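FOR IMMEDIATE RELEASE

4 July 2022

Prutley Historical Society Opens Archive of Immigrant-Run Cafés and Tearooms

PRUTLEY – The Prutley Historical Society today opened to the public its archive of the town's immigrant-run cafés, tearooms and confectionery shops. The collection holds 485 items, including lease agreements, menus, account books, family letters and shopfront photographs, and may be consulted free of charge in the Society's reading room on Mill Street.

The archive covers the families who came to Prutley before and after the First World War and went into the food trade, often in partnership with brothers, cousins or former employers. Many of the businesses changed hands several times within the same circle of families, and the records have until now been divided among private homes, the county deed office and the files of two closed law firms.

Among the businesses documented is the Brerkari Tearooms, which traded at the corner of Mill and Depot Streets and was bought out by its own head baker in 1931. The sale agreement, which lists the fittings room by room and sets the terms on which the baker could go on using the Brerkari name, is one of the most complete documents in the collection. It is accompanied by a run of order books for flour, sugar and ice.

The archive also includes the papers of the Tatlı family, confectioners, who opened a candy counter beside the railroad depot and later moved to larger premises with a soda fountain. Letters between the family and a former partner who had left for the coast describe the cost of the new lease, a dispute over a delivery wagon and the difficulty of finding staff for the evening trade. The letters have been translated into English, and both versions may be read side by side.

"For years the history of these shops was told through advertisements in the newspaper," said Maricica Vasiliu, Director of Collections at the Prutley Historical Society. "The family papers give us the other half. We can now see who held the lease, who lent the money and who worked behind the counter, and in several cases the answers differ from what was printed at the time."

Work on the archive began with a public appeal for material. The Society received loans and gifts from 128 households, some of them now living well outside the county. Items on loan were copied and returned to their owners. The originals that were donated have been cleaned, placed in acid-free folders and listed in a printed finding aid, copies of which are available at the front desk.

The Society has also recorded more than 70 interviews with former owners, employees and customers. Transcripts are being prepared in order of recording date and will be added to the reading room as they are completed. Listeners may hear the recordings by appointment.

An exhibition drawn from the archive, "Open Until Late: The Café Families of Prutley," will occupy the Society's first-floor gallery through next April. It is arranged in five sections, following the shops street by street from the depot to the courthouse square. The exhibition has been made possible by a grant from the Zilasen Foundation, which also paid for the translation of the Tatlı letters.

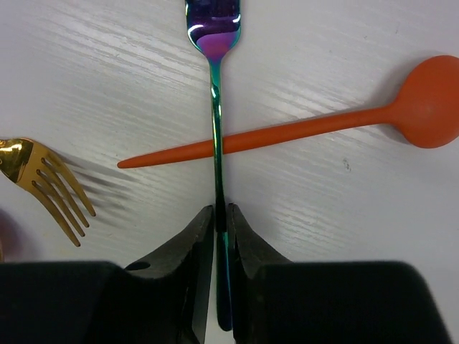
Forks and a spoon on a white tabletop.

Residents who hold papers or photographs relating to any Prutley café, tearoom, bakery or candy store are invited to bring them to the reading room during opening hours. Staff will copy documents at no charge while owners wait. Larger groups of material should be arranged in advance with the collections office.

Visitor Information

The reading room and gallery are open Tuesday through Saturday. Admission is free. School and community groups are asked to book ahead.

About the Prutley Historical Society

The Prutley Historical Society collects and preserves records of the town and its surrounding farms. It maintains a reading room, a gallery and a newspaper collection, and publishes a journal of local history.

Media Contact

Maricica Vasiliu
Director of Collections
Prutley Historical Society, Mill Street, Prutley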